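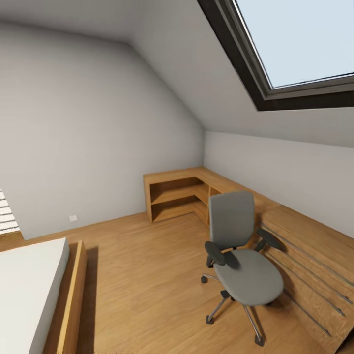 **Public Finance Group, School of Government – Nernitz campus**

Week 5 handout: who pays council rates, and who really pays them

Hi all. A few of you emailed after the last lecture to say the bit on property taxes went past too fast, and fair enough, I did talk quickly. I've written it out the long way. Read it before the tute and bring your own rates notice if you get one (renters, borrow your parents').

**Where we got to**

A tax has two sides. There's the person whose name is on the bill, and there's the person who ends up with less money because of it. Economists call the first one legal incidence and the second one economic incidence. I want you to use both terms in the essay, and please don't swap them around, which happened a lot last year.

With council rates the name on the bill is the owner. If the owner lives there, easy. If the owner is a landlord, we have to ask whether the rent goes up when the rates do, and that's where Moreira and Amaral disagree in your reader.

**A made-to-measure council**

Let's say Vevwood Shire sends a household a bill of $1,599 for the year. It's built from two parts:

- a flat charge of $800, the same for everybody
- a variable part, worked out on land value, which makes up the other $799

Now the shire wants more money for roads. Option A puts $231 on the flat charge. Option B raises the variable part until the average household pays $231 more. Same total for the shire, very different letters to the editor! Under A, a pensioner in a small unit pays exactly the same extra as the family on the hill. Under B, the unit might only go up by $179, and the places on the dearer land make up the gap.

Before you all vote for B, think about the pensioner who lives *on* the hill. Her land is worth a fortune and her income is tiny. Vasanthi Sastry's chapter is very good on this – she calls it the asset-rich problem and goes through three ways of deferring the bill until the house is sold. Pages with the grey tabs if you're using the library copy.

**Does the landlord pass it on?**

The short textbook answer is that land can't pack up and move, so a tax on land value mostly stays with whoever owns the land. Rents are set by what tenants will pay and how many places are going. Moreira pretty much accepts this. Amaral says it's fine on paper, but that in small towns landlords all get the same notice in the same week and all ring the same agent.

I lean towards Moreira, but I've changed my mind on it twice, so argue it however you like.

**For the tute**

1. Work out the percentage rise in the $1,599 bill under Option A.
2. Write a paragraph defending Option A to a room of renters.
3. Read Benedita Caldeira's short piece on the Simões rate cap. Skip the appendix.

Essay plans go to Celeste Meireles, one page, dot points are fine. The Preltach case study moves to week 6.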